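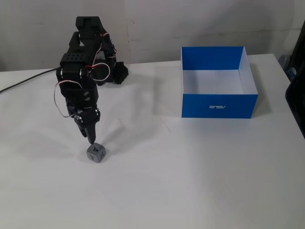
Bingo Night, Slot Rooms and the Town Budget: What I Found in Rotville
Final project report, Local Economies seminar
November 13, 2020

I picked gambling money for my project mostly because I grew up 9 miles from the Colen, which is the only casino in Rotville, and my whole life I've heard people argue over whether the town gets anything out of it. My aunt says it paid for the pool. My neighbor says it paid for nothing. I figured somebody should look it up, and I needed a topic anyway!

So my question was pretty simple: where does the Colen's local gaming fee go once the town has it? I wasn't trying to decide if casinos are good or bad (I changed my mind on that maybe four times while writing this). I just wanted to follow the money as far as a student with a library card can follow it.

How I did it

The town posts its budget documents as scanned PDFs, and the scans are terrible. Some pages are sideways. I started in July and spent most of my first two weeks just retyping tables into a spreadsheet. I also read council minutes, which are long but kind of fun once you get to know who always objects to what. Then I put out a paper survey at the grocery store and the Thomas Street library and got 110 back, way more than I expected. A few had coffee on them but I could read them all.

I wanted to interview someone at the Colen too. They were polite on the phone and sent me a brochure. That's as far as it went, so everything I have on the casino's side comes from public filings and the brochure, and I don't lean on the brochure much.

What the fee is

The Colen pays the town a fee on each slot machine, plus a small share of what the floor wins after payouts. The machine fee is the steady part. It comes in whether players show up or stay home. The share goes up and down a lot, and in spring of this year it dropped to zero while the floor was closed. The minutes from that period are pretty tense. One member wanted the town to stop counting on the share completely, and another one pointed out that they'd already spent it.

I had a hard time with the word "win," by the way. In the filings it means the casino's win, so what players lost, before the casino pays its own bills. For a while I was reading it as what players took home and my numbers made no sense at all. If you do a project like this, read the definitions page first.

Where it goes

The biggest piece, 28 percent, goes to roads. The next biggest goes to the fire department, and after that it gets broken up into a lot of little lines: park mowing, the senior van, streetlights, a part-time clerk. The pool is in there, sort of. The fee paid for the new pump and the fence, but the pool itself came from a bond that passed before the Colen opened. So my aunt and my neighbor are both partly right and neither of them was happy when I told them.

There's also a line for problem gambling services. It's $1000 a year. I went back and checked that one three times because I thought I'd dropped a digit. The minutes say it goes toward printing and a shared hotline, and it hasn't changed in any budget I could find, even in years when the share went up a lot. I think that's the thing in this report that bothered me most.

What people think

On the survey, most people guessed schools got the money. Schools don't get any of it! They're funded through the district, which has its own budget. Almost everyone who wrote a comment in the blank space wrote about traffic or about jobs, and hardly any mentioned the fee. I should have asked how often people visit the Colen themselves, but I chickened out because it felt nosy, and now I wish I had that column.

I also asked about the new player card system from Ateck that the casino put in, since it came up in the minutes over and over. Most people had no opinion. The ones who did really, really did.

Problems with my data

My survey only reached people who buy groceries or use the library in the daytime, so night shift workers are pretty much missing, and that includes a lot of the casino's own staff. Two of the budget scans had a page missing and I left those years out of the chart. I also can't say anything about what the Colen costs the town, like extra police calls, because those aren't tracked by location.

If I kept going, I'd start with the police calls and then ask the town clerk for the missing pages in person. Emailing got me an auto reply. The spreadsheet is attached, and the yellow cells are the ones I had to squint at.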